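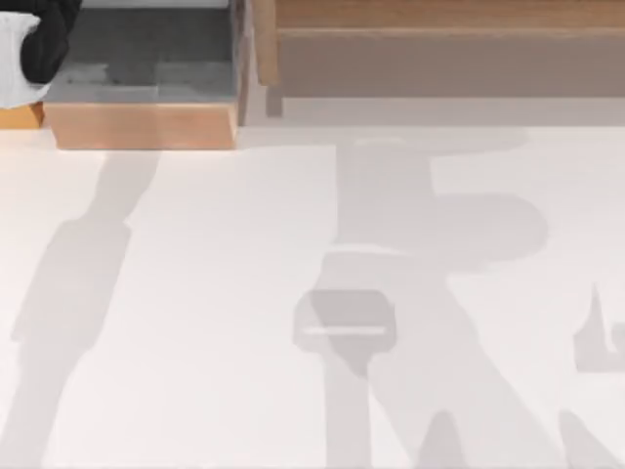
A two-arm bench cell in Holtari's simulator, with the tray and shelf unit along the back of the work surface.

Holtari sells its simulator as a yearly licence for firms that want to plan two-arm bench work before buying arms. The package reviewed is release 2, dated 5/29/25, with the Nondisari scene library added. Hulme, the UK reseller, charges £236 a seat. Flusby's rival product costs less but has no furniture models.

Setting up took roughly 35 minutes on an office desktop. Arms are placed from a menu, and each joint can be driven by slider or by script. Scripts written for the February release ran without changes. The manual covers the sliders well and the script commands poorly, with no index.

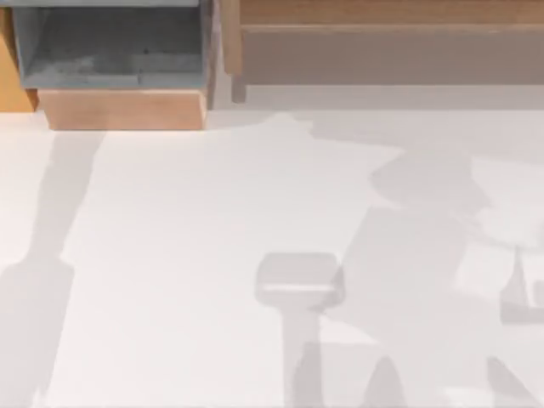 Lighting is the main change in this release. The old version drew hard, flat shadows that were of little use for training a vision system. The new one softens them, and the setting runs from 0 to 100. With both arms out of view above the surface, their shadows still fall across the white, and the gripper's can be picked out near the bottom by the pale slit across its head. Shading under the shelf is handled as a separate, fainter layer. Buyers who need plain backgrounds can switch shadows off for each arm.

Export is less complete. Images and joint positions are saved together, but depth data needs a second pass, and that pass cannot be queued. Hulme offers telephone support on weekdays. The licence covers one machine, and moving it to another requires a new key.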